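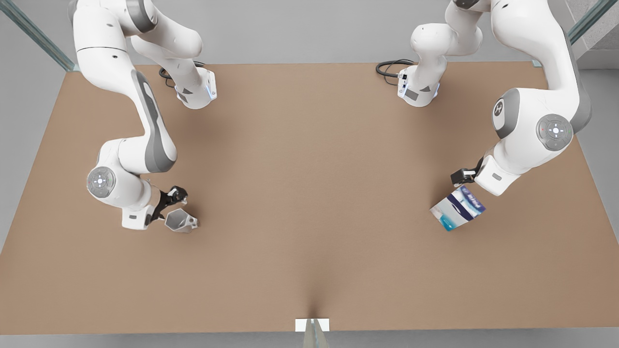 Clear the table before you sort the junk drawer. We picked that up from the Adarholm study on two-armed robots, which ran 2,701 practice rounds in simulation, mostly picking things up and passing them from one gripper to the other. With a bare tabletop the handoffs worked 65 times in a hundred, and with clutter left out it was only 40 — a bigger gap than I'd have guessed! So push the mail aside, take one thing in each hand, and give yourself 20 minutes.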